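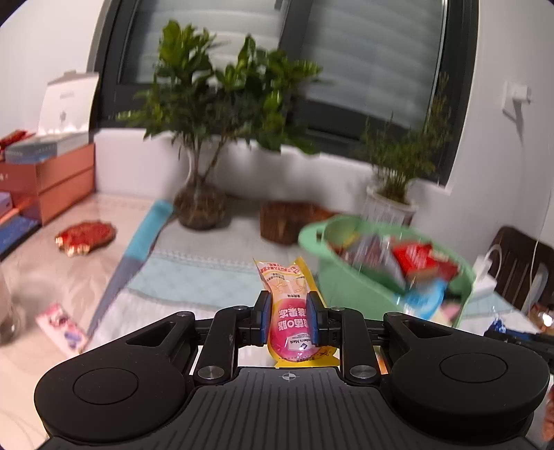

Gregor Baxter
Cut on the scissors line and you lose the corner you need for a good fold. I know the printed line is where the manufacturer wants you to open it, but a corner cut leaves a slanted mouth, and a slanted mouth does not roll flat. I cut straight across the full width, just under the top seal, and ignore the icon.

Forums > Pantry and Dry Storage > Bags, Clips and Sealing > Opening snack bags so they close again
Last updated: June

tarn_shelf
My bag has the scissors mark in the lower right corner, so your method means opening it at the other end from the marked one. Mine is the yellow Member's Mark bag with the big pink circle, stood upright. If I open at the top, the lower corner stays intact and I have the full height to roll. If I open at the mark, I either store it upside down or it spills.

So the question for the thread is whether the marked corner has any mechanical advantage. Is the film weaker there, or is it only ink?

Gregor Baxter
Usually only ink. On some bags there is a notch in the side seal at the mark, and then the notch starts the tear and the film direction carries it. Run a fingernail down the edge of the seal. If you can't feel a nick, there is no notch, and the line tells you where to point the scissors.

Pulling at an unnotched corner is how people end up with a split down the side.

dry_goods_d
I disagree with cutting the full width. The wider the mouth, the longer the closure has to be, and every leak I have had was at the ends of a clip. A corner cut gives you a short opening. You pour from it, fold the flap over twice and put a small clip on. Less edge to seal, less air through it.

Storing upside down is a non-issue if the bag goes in a bin. Lay it on its back.

Gregor Baxter
That works for anything that pours. It doesn't work if you have to put a hand in, and a hand in a corner cut will tear it wider within two servings.

marrowfat
What is the closure, though? Everyone here argues about the cut and then uses a clothespin.

I have used the Skastano long clips for a while. They are a hinged bar with a rod that snaps into a channel, so the pressure runs the full length and the ends hold as well as the middle. With those I don't care how wide the mouth is. The limitation is thickness. Fold the film more than twice and the bar springs open, usually overnight.

tarn_shelf
I have the Skastano clips as well and get the same springing open. One fold only, then clip, seems to be the limit with this type of film.

dry_goods_d
One fold and a bar is fine for a few days. Past a week I would want heat.

Dougal Pollock
Heat is the correct answer, with conditions. I run a Leltau hand sealer, the 2-setting version, and on multilayer snack film the low setting does nothing useful. The high setting makes a bond if the following are true:

- the inside of the mouth is free of crumbs, salt and oil
- the film is flat, with no crease crossing the seal line
- you draw the sealer along slowly and do not go back over it

Oil is the main cause of failure. Wipe the inside of the mouth with a dry paper towel before every reseal. If the seal peels apart with light pressure when it has cooled, cut it off and make a new one lower down. Each reseal costs you a strip of bag height, which is the argument for a straight cut near the top. On a corner cut the strip gets longer every time you trim it. Gregor is right on that point.

dry_goods_d
It gets longer, yes. It starts out at a quarter of the width, so you have a long way to go before it matters.

Dougal Pollock
It also moves down into the contents. You will be sealing over product by the third time.

dry_goods_d
If a bag of snacks needs a third reseal, it was too big a bag.

marrowfat
No argument there.

lowbench
Different angle. What does the bag sit in between uses? I have moved everything into a lidded bin and stopped fussing over the clips. The bin does the work. I use a Swanson bin with a gasket, and a Veserum packet inside it. Bags go in folded, no clip at all.

Dougal Pollock
How large is the bin? A desiccant packet is sized for a sealed volume. If you open the lid several times a day, you are drying the kitchen.

lowbench
Fair. It gets opened once in the evening, more or less. I change the packet when the beads turn. The first one lasted 31 days and the second one went sooner, but that was a humid stretch.

Gregor Baxter
The problem with unclipped bags in a shared bin is odor. Anything with onion or dried seafood in it will be in everything else by the next day. I would keep the fold and clip even inside the bin.

lowbench
I will give you that one. Sweet and savory are in separate bins here for the same reason.

tarn_shelf
I don't have room for a gasket bin. Current options are a wicker basket on the floor or a kitchen cabinet over the kettle. The basket is in the same room as a big window with a few plants, so there is light on that side whenever the blinds are open.

Dougal Pollock
Not the cabinet over the kettle. Steam goes straight up into it, and the contents go through a warm and damp cycle every time somebody makes tea.

Wicker is open weave and gives you no moisture protection, so in the basket the closure on the bag is the only barrier. It is still the better of the two, provided it stays out of direct sun. Heat is harder on the fats than light is, and printed film already blocks most of the light.

marrowfat
I would also keep it away from the plants. Wet soil raises the humidity close by, and glossy-leaved floor plants tend to get misted by people who like misting things. A basket right beside the pot is going to get some of that.

Gregor Baxter
The effect of one pot on the air of a whole room is tiny. Overspray I accept.

dry_goods_d
Agreed on both. Raise the basket off the floor if you mop. I lost the bottom layer of a basket to mop water and didn't find out until it smelled.

tarn_shelf
No misting here, but there is mopping. I can put it on a low stool.

For the next bag I am going to try the straight cut at the top with one fold and the Skastano bar, then a corner cut on the bag after that with a small clip. Same basket, same position. Any suggestion for how to compare them? I can weigh them.

Dougal Pollock
Weigh the bag with its closure on, straight after you close it, and again before you open it. The gain is water. A kitchen scale that reads whole grams will not show it on a single bag. You want one that reads tenths or better. Do not eat from it during the test or the figures mean nothing.

Put an unopened bag of the same product next to it as a control. If the control moves, the scale is drifting.

lowbench
I tried that with a cheap scale and the drift was larger than the gain. Warm it up for a few minutes and check it with a known weight before each reading.

marrowfat
Or eat one and see if it is stale. Four days in, you will know.

Dougal Pollock
That tests the taster. Two people in this house disagree on stale by most of a week.

dry_goods_d
I would still bet on the corner cut.

Gregor Baxter
With the same clip on both, possibly. With the long bar on the straight cut I would bet against you. Test the edge for a notch first, though. If that corner is notched and the bag gets squeezed into a basket with other things, the tear can start there with the top still closed, and then neither result is worth anything.

tarn_shelf
Checked one. I can't feel a nick along that edge, so I will treat it as plain ink. Straight cut goes first. I will post weights when I have them, once I have a scale that reads tenths.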